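Rice first, letters after

Posted May 31, 2023

It is already two years since I moved to Allum, and I still cook rice the way my mother did, with one difference: I have a rice cooker now. For a long time I thought such a machine was for lazy people. Then I burned the bottom of my good pot again, and I changed my opinion.

My way is simple. I wash the rice until I lose my patience, then I let it rest in water for 60 minutes. My neighbor from Nonby says this is too long and that she never waits at all. We have discussed it many times and we both cook as before. After the cooker switches off, I keep the lid closed for another 5 minutes. I do not open it to look, although I want to very much.

The water is the part where I still make mistakes. The lines inside the pot were made for a different kind of rice than the one I buy, so I put a little less than they say. If somebody knows a better rule, please write it in the comments.

The other thing on my mind this month is letters. I wanted to learn the names of colors and shapes properly in English, and a friend advised me to play with cut-out letters, like small children do. I put some up on a hanging black cloth, because on the wood the pale ones are difficult to see. I put them as "Fast" and "UMI". Then I turned them this way and that way and said the sounds aloud. The "U" is still my enemy, it has too many sounds for one letter.

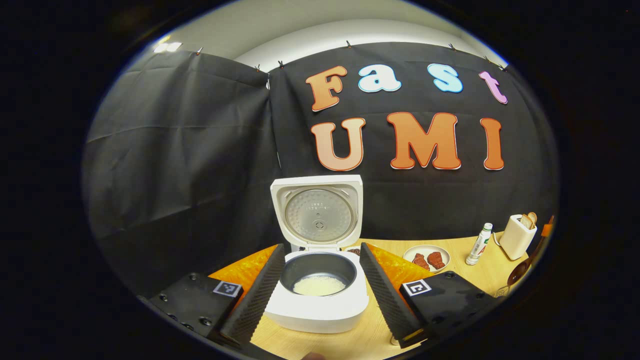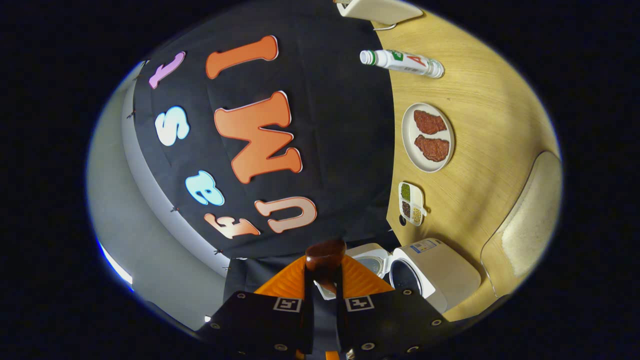 Rice in the pot, before cooking (first photo), and letters on the black cloth (second).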